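How to make small pompoms from leftover yarn

Posted by Chibuzor Wike in Yarn and Thread

Small pompoms are a good use for the ends of balls that are too short to knit with. You can sew them on hats and slippers, string them into a garland or tie them to a parcel. The method below uses a dinner fork and makes a pompom a little smaller than a ping-pong ball. If you want larger ones, use the card ring method near the end of the page.

What you need

Yarn, in any colour
A dinner fork with four prongs
Small sharp scissors
A piece of strong thread or thin yarn, 16 cm long
A comb or an old toothbrush (optional)

Choosing the yarn

Wool gives the fluffiest result, as the cut ends spread out and cling to each other. Acrylic holds its shape well and can be washed, so I use it for anything going on children's clothes. Cotton makes a flat, stringy pompom and I don't recommend it. Thin yarn needs more wraps than thick yarn but gives a denser ball.

Winding

1. Hold the fork upright by the handle. Lay the end of the yarn against the front of the prongs and keep it there with your thumb.

2. Wind the yarn round all the prongs, working up and down the middle part. Don't pull hard. If the prongs start to bend towards each other, the tie will be difficult to get through later.

3. Keep going until you have a fat bundle. With double knitting yarn I wind until the bundle is as thick as my thumb on both sides of the fork. Cut the yarn.

Tying

4. Push the thread through the gap between the middle prongs, underneath the bundle, and bring it back over the top through the same gap.

5. Tie it once, loosely, and slide the bundle off the fork. Now pull the thread as tight as it will go and finish with a double knot. Turn the bundle over and knot again on the other side.

The knot is where most pompoms fail. If you can wriggle a strand out with your fingers, it is too loose. Waxed thread grips better than plain - buttonhole thread run over a candle stub does the same job.

Cutting and trimming

6. Slide one blade of the scissors into the loops on one side and cut through them, a few at a time. Do the same on the other side.

7. Roll the ball between your palms, then comb it out gently.

8. Trim, turning the ball after every snip. It will look lopsided at first. Take off less than you think you need. Leave the two ends of the thread long if you plan to sew or string the pompom.

Larger pompoms

Cut 2 rings from stiff card, each with a hole in the centre, and place them together. Wind yarn through the hole and round the rings until the hole is nearly full. Cut round the outer edge between the cards, pass a thread between them, knot it and tear the cards away.

How many for a garland

For the Drusard garland pattern you need 164 small pompoms, which is a lot of evenings. I made mine in batches of one colour and kept each batch in a paper bag. String them with a darning needle straight through the middle, beside the knot, and leave a gap of 4 cm between them.

Storing

Keep pompoms loose in a box with a lid. Packed tightly they go flat on one side, though a few seconds over a steaming kettle, held well away with tongs, will bring most of them back.

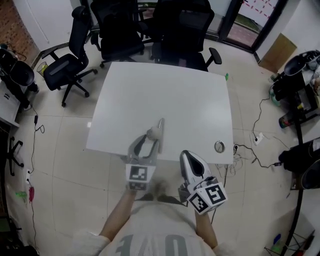 A small, round, fluffy ball in beige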